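1/29/26

“你先别问我机器人什么时候能叠衣服，你先问问它能不能把一只手套从洗衣机里拿出来，再放对地方。”

这是我坐下以后听到的第一句话。我本来准备了一页纸的问题，打头那个恰恰就是叠衣服，只好默默划掉（划得挺用力的）。对面这位在 Ularby 做了好几年家务操作方向，团队不大，办公室在一家干洗店楼上，楼梯间一股蒸汽熨斗的味道。她不想让我写名字，说写了以后亲戚又要来问她扫地机器人买哪款。

我问她，那到底难在哪儿？视频里不是都挺利索的吗？

“视频里的衣服是铺好的呀！”她笑起来，“你家的衣服是铺好的吗？我家的不是。我家的袜子是一团一团的，有的里面还塞着另一只。”

她的看法是，硬的东西这几年进步特别快，杯子、盒子、瓶子，形状不变，抓哪儿都有谱。软的东西就麻烦了，你一碰它，它就换一个样子。毛绒的更烦，边缘全是绒毛，摄像头看过去，哪里算布、哪里算毛，机器自己也犹豫。所以他们花在绒布上的时间，比花在碗碟上的多得多。

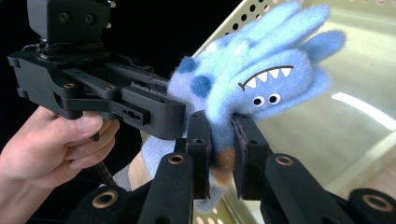 “人捏一个软东西，手指头会自己找位置，”她说，“捏松了往下滑一点，你都没意识到就补上了。夹爪没有这个本事，它得学，而且得从人手那里学。”

所以他们的做法是让人握着夹爪干活，一遍一遍地干，再拿这些数据去教机器。我问要多少遍，她说看任务，光是“捡起来、换到另一只夹爪、放进篮子”这一个动作，最近一轮就录了186遍。

“186遍，然后呢？”

“然后机器上去试10次，成了3次。”她说得特别平静，倒是我有点替她着急。她又补了一句：“上一轮是2次。你别笑，我们那天中午加了菜的。”

我真没笑，好吧，笑了一点点。

聊到这儿她给我倒了杯茶，话题拐到了车间。我一直以为工厂比家里容易，毕竟光线固定、东西固定，连地板都是平的。她说对，也不全对。去年October（她就是这么说的，他们日程表全是英文）她去 Polesance 的一个分拣车间看过，那边用 Kenov 的机械臂搬纸箱，搬得又快又稳，她站在旁边看了好久，挺羡慕。可是走到隔壁工位，给手套配对、剪线头、翻面的，还是一排人坐在那儿用手做。

“他们主管问我，你们能不能把这个也自动了？我说你给我一只手套，我先看看它有多软。” 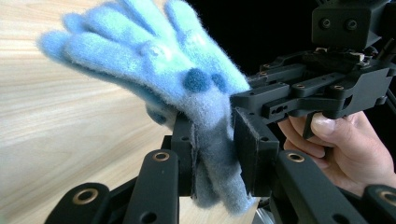
她觉得外行最容易低估的是“换手”。一只手拿着，另一只手接过来，什么时候该松，什么时候该紧，早一点东西就掉了，晚一点两边就扯上了。洗衣房里这种动作多得数不清，理毛巾、翻袖子、套被罩，全靠两只手商量着来。

“套被罩你会吗？”她突然反问我。

我老实说，我一般是整个人钻进去。

“那你看，人也没有完全解决嘛。”

我又问她怎么看 Auer，那家公司前阵子放话说，家务助手很快就能进普通家庭。她想了想，不愿意说同行坏话，只说她会去看它在别人家里的表现，最好是有猫、有小孩、沙发缝里有饼干渣的那种家。在自己的演示间里跑得顺，她见得太多了，自己也干过。有一回给客人演示，桌布换了个颜色，夹爪就在半空里停着不动，她站旁边讲了好长一段话来拖时间。

那哪些活儿现在就能交出去呢？她掰着手指头给我说：地面清洁，已经可以了；把硬的餐具从台面收到筐里，条件好的话差不多；搬整齐的箱子，没问题。衣物这一类，她愿意让机器先做“归拢”，就是把散着的东西捡到一个地方去，捡错了也不心疼。叠，先不急。真丝的，想都不要想。

“我妈每次打电话都问，你那个机器会洗衣服了没有。我说妈，洗衣服早就有机器了，叫洗衣机。她说那你在干吗？”

她说到这里自己先乐了，然后看了一眼时间，说楼下要下班了，她还有一件大衣没取。我们就一起下了楼，大衣是她自己叠的，叠得也不怎么样。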